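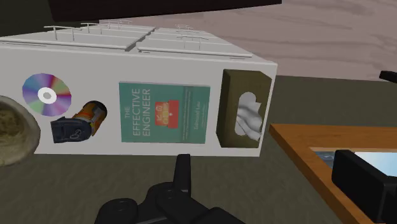
Week 6 handout: Reading a SaaS growth story

Before class, read the Linemgate and Gada cases in the packet. Skip the founder interviews at the back unless you enjoy that sort of thing.

1. Net revenue retention
Linemgate reports it on every investor slide. Look at which customers are in the base. Accounts that left in the first 90 days of a contract were moved to "trial" and dropped from the count. I don't call that fraud, but I wouldn't pay a multiple on it either.

2. Customer counts
Gada claims 488 customers. Of those, 40 bring in nearly all the revenue, and 2 of the 40 share a parent company. Ask what a "customer" is before you divide anything by it.

3. Advice for equity
Kutmont offers coaching to early CEOs in return for stock. The pitch leans on companies that did well. We never see the full list -- and without it the success rate means very little. Compare the Nasrallah term sheet, where the advisor's shares vest over 2 years and stop if the calls stop.

4. "People first"
Fine as a belief. As a claim about results, it needs something to measure: turnover, time to fill a role, who got cut when sales slowed.

For Tuesday
Pick one number from either case and write a page on how you would check it. Quoting the company's own blog doesn't count as checking. Bring a printed copy -- I don't read them on my phone.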